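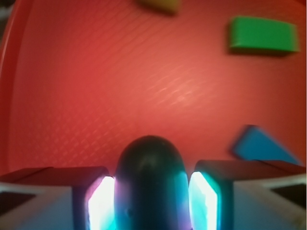
Red is the colour at the long-wave end of what our eyes can pick up, next door to orange, and I've spent more of my life on it than I'd like to admit. I mix paint for a living in Villberg, so forgive me if I wander.

Most languages get a word for red very early, usually straight after black and white (or dark and light). English had it long before orange, which is why we still say red hair and robin redbreast when neither is very red at all!

The oldest reds came out of the ground. Ochre is clay coloured by iron, and you can turn the yellow sort red by heating it — I did a batch in my own oven last May and the kitchen smelt of hot flowerpots for days. Madder root and crushed insects gave dyers their reds later on. Cochineal, from a small bug that lives on cactus, is still used in some sweets and lipsticks.

Modern reds are mostly made in factories, and they don't all last. Some fade badly in sun. My friend Radosław Żak painted his front door in Hikholm with a cheap one and it went pink in 39 weeks, so he did it again in iron oxide, two coats. I told him that the first time.

Red also looks darker than blue at dusk, as our eyes switch over to night vision. Try it in a garden with geraniums.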